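Subject: Re: [handheld-wg] Draft 3, soft goods section
From: Guðlaug Egilsson
To: handheld-wg list

Ragnheiður Overgaard wrote:
> I have read draft 3 against what we do at Plimholm. The limit of
> 300 clips per home is fine. My problem is with 4.2, "the item must
> be laid flat before the first grasp." Folded items are most of our
> work. Does a folded blanket count as flat? Also, who signs off when
> the operator changes halfway through?

A folded item is allowed. I will change 4.2 to say "at rest on a supporting surface, folded or flat." The word flat came over from the Momira text and should have been dropped in July.

On sign-off, each operator signs for their own clips. Torres asked for one signature per home and I am against it. With 3000 clips in a batch we need to know who held the tool.

Proposed wording for the rest of section 4:

4.3 Check the finger tips and pivot pins before each session. Replace a torn tip. Do not tape it.

4.4 Both fingers should be in view when they meet the fabric. On knits, approach with the tips open and keep a part of the fabric visible between them.

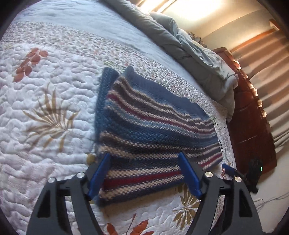
4.5 Stop after 30 minutes and rest the hand. Note the time in the log.

4.6 If a stitch catches, open the fingers fully and lift straight up. Mark the clip as a snag and keep it in the set.

Vekach wants 40 minutes in 4.5. I would like to hear from people who hold the tool all day before we move it.

Guðlaug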